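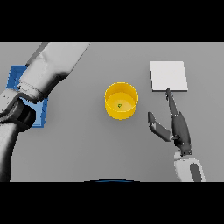
Right, I promised a few of you I'd write up the allotment saga once the paperwork was done, so here goes. Thread, probably a long one. Kettle's on.

So I went on the waiting list when my youngest was in nappies. She's now doing her GCSEs. Letter came in May and I read it standing in the hall with my coat on.

Plot 138. Right at the bottom by the railway fence, which I'd been told was the bad end. Trains every half hour, shade until ten in the morning, and brambles taller than me.

Marlene Kramer has the plot next door and she's been down there longer than the shed has. First thing she ever said to me was "you'll want a better fork than that". She was right. The tines bent on day one.

Replaced it with a secondhand Starnard one off a bloke in the next village. Ash handle, lovely weight to it. I've become a person with opinions on forks, sorry everyone.

Brambles took me five weeks of evenings. You cut them down, feel very pleased with yourself, and then you find the roots. Some of them were as thick as my wrist and went under the path and out the other side!

Under the worst patch there was an old bath. Cast iron, full of soil, with a perfectly healthy rhubarb growing in it. I've left it exactly where it is and the rhubarb's had a feed.

Somebody asked what the rent is. It's due once a year and they stick the water on top. I'm not putting the figure up because last time I did that on here I got forty replies telling me what it costs in Derby.

Soil is clay. Proper clay, you could throw a pot with it. Marlene says muck, muck and more muck, so I ordered a load and they tipped it on the wrong side of the gate. That was my Bank Holiday gone, me and a wheelbarrow with a slow puncture.

What went in the first year: potatoes, broad beans, courgettes (one plant would have done, I put in four, never again), chard, and a row of sweet peas for the kitchen table.

Broad beans were the best thing by miles. I ate them raw out of the pod sitting on an upturned bucket and they didn't all make it home. Blackfly got in towards the end – pinch the tops out earlier than you think.

Potatoes were a mixed bag. Lovely flavour but slugs had been through half of them. I'm trying a different variety next year and going over the bed with a torch at night like Marlene does. She goes out at 10pm in her dressing gown and wellies.

The trains, by the way, I don't mind at all. The 6.14 driver gives a little toot if you wave. I've started timing my tea break for it.

The shed is the next job. Roof felt's gone on one side and something has been living in the compost bags. I've been quoted silly money so I'll be doing it myself with my brother-in-law and a borrowed ladder.

Anyone know if you can put new felt straight over old? The internet says yes and no in equal measure.

Also I have nineteen courgettes on the worktop. If you're local and want some, message me and I'll leave a bag on the wall. Bring a big bag.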